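Opinion > Columns > Kitchen and Home

Let me keep my old things, please

November 2021

I have been told, kindly and more than once, that I own too much old rubbish. The latest person to say it was standing in my kitchen at the time, holding a tin opener that has been in the family since before I could see over the worktop, and she said it in the voice people use for a dog that ought to go to the vet. I made her a cup of tea and put the tin opener back in the drawer.

It still opens tins, you see. You have to start it with a bit of a shove and your left hand needs to know what it's doing, but once it gets going it's lovely. I've had electric ones since. I had a Deschamps that cost more than a decent pair of shoes and lasted two winters, and when I rang up about it a very nice young man told me they didn't do parts for that model any more but he could offer me a discount on the new one. The new one! I didn't want a new one, I wanted a little plastic cog.

So this is my grumble, and I'd like to get it out before everybody starts buying each other gadgets for Christmas. We have got into a habit of replacing things that only want looking after. I include myself in this. I have thrown away coats with a broken zip. I once binned a perfectly good lamp over the plug, and I still think of it when I walk past the lighting shop in Fustanport.

When I first moved to Fustanport there were two places within walking distance that mended things. One was a cobbler who also did keys and watch straps, and the other was a hardware shop called Carkach, which sold everything in ones. That was the joy of it. You could go in for a single screw, or one rubber washer, and come out with it in a tiny paper bag. They'd sell you a replacement knob for a saucepan lid and then lend you the screwdriver to put it on. Carkach shut in 2000 and it has been a phone shop, a tanning place and a phone shop again. The cobbler went a few years later.

I'm not daft about this, I know why it happened. Rent went up and the stuff got cheaper, and if a new kettle costs less than an hour of somebody's time then of course most people will buy the kettle. I've done the sum myself standing in the aisle at Sekis with a tired child hanging off the trolley, and the kettle won. I don't think anybody should be made to feel guilty for that. People are busy and skint, and being lectured about mending by someone with a free afternoon is very annoying.

But the sum leaves things out. It leaves out the getting used to. Every time I swap a thing I know for a thing I don't, I spend a month being cross with it: the lid that opens the wrong way, the handle a shade too short, the beeping. Why does everything beep? My sister-in-law's fridge beeps if you stand there choosing a yoghurt. I have a washing machine that plays a tune when it's done, a whole tune, with a verse, and there's a setting to turn it off which I have never found in a booklet of 492 pages (most of them, to be fair, in other languages).

And it leaves out that some objects were finished a long time ago. There's nothing left to improve about a wooden spoon or a good bucket. Somebody will try, of course, and put a thermometer in it.

What would I like, then? Spare parts, for a start, sold cheaply and for years. Screws on the bottom in place of glue. A corner of the library on a wet morning where someone who understands toasters will look at your toaster. They tried one of those last May and the queue went out past the bike racks, which ought to tell the council something. And I'd like children to be taught to sew on a button, all of them, boys too, and wire a plug while they're at it.

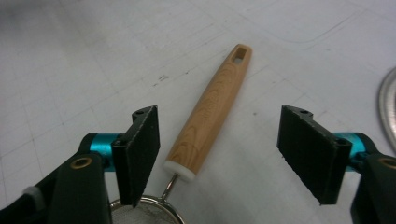 Mostly, though, I'd like us to be a bit slower at the bin. Put the thing on the side overnight and have another look at it in the morning with your glasses on. Ask your neighbour, mine's marvellous with hinges. If it really is past saving then off it goes and no hard feelings, but I'm keeping the tin opener.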